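A Visit to the Vulness Showrooms
Posted Jan 16, 2018

I had been meaning to see the Vulness place for a couple of years. They make shelving and storage furniture, and twice a year they open the building to anyone who signs up on their website. The next open day is in April, but I went to the winter one because my hallway cannot wait that long.

The building is on the Zaltden road, past the garden center. Parking is behind, not in front, and the sign for it is small. Admission was free. They gave out 200 tickets for the morning and I got one of the last, so I was in the group that started at the back of the building and walked toward the front. I think this is the better direction. You see the cutting and drilling first and the finished rooms after.

The workshop part was shorter than I wanted. Boards come in already surfaced, get cut to size on a long saw table, and then go to drilling. We stood behind a yellow line and it was too loud to hear much of what the guide said. She repeated most of it in the corridor afterward. The shop finishes 500 boards on a normal day, and a good part of those are plain white shelves in one of three widths. White still outsells every other color they have, including the gray they brought in last year and expected to take over.

Next was a room where they test shelves by putting weights on them and leaving them there. There is not a lot to look at. One shelf had been loaded for 10 weeks and had a slight dip in the middle that you could see if you bent down to its level. The guide said the dip was within what they allow. A man in our group asked what they allow and she went to find the sheet, which was good of her, but the group had moved on by the time she came back with it.

After that we were let into the showrooms and could go around by ourselves. There are two lines on display. Purba is the cheaper one, with thinner boards and fixed sides. Jondo has the thick front edge and costs more. A tall Jondo unit with four compartments was marked at 700 dollars, delivery extra. I had gone in planning on Purba and I spent most of my time in front of Jondo.

What I liked about the showrooms was that the shelves have ordinary things on them. At most stores you get three fake books and a vase, and you can't judge how a shelf will look once you live with it.

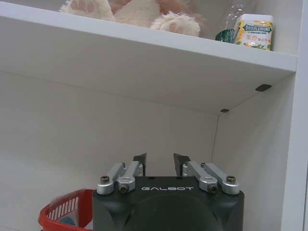
Small things are what I need a place for, so I paid attention to how they sat. A deep shelf swallows them. Anything pushed to the back of a hallway shelf stays there until you move house, and I would take a shallower board if they offered one in the taller unit. They don't at the moment. I asked. You can get the shallow board in Purba only.

I also looked at how the compartments are put together. The joints on the white units were tidy, and I couldn't get a fingernail into the one I tried. Soft things look better on white than I expected, and packaging looks worse — every label stands out. At home I would put gum, bottles and that sort of thing in a box, or one shelf lower, where you don't see them from the door.

Coffee was in the front hall, with a plate of almond cookies that went quickly. There was a table of offcuts for sale at two dollars each. I bought a white one to hold up against my wall and see if the color is too cold for it. By evening light it's fine. In the morning it looks a little blue next to the old paint, so I may end up painting the wall, which was not part of the plan.

The whole visit took me a little under two hours. If you go, bring the measurements of your room, including the baseboard, which I forgot. Staff will do a drawing for you on the spot if you have the numbers. Sign-up for April is open now on the Vulness site, and the afternoon tickets usually last longer than the morning ones.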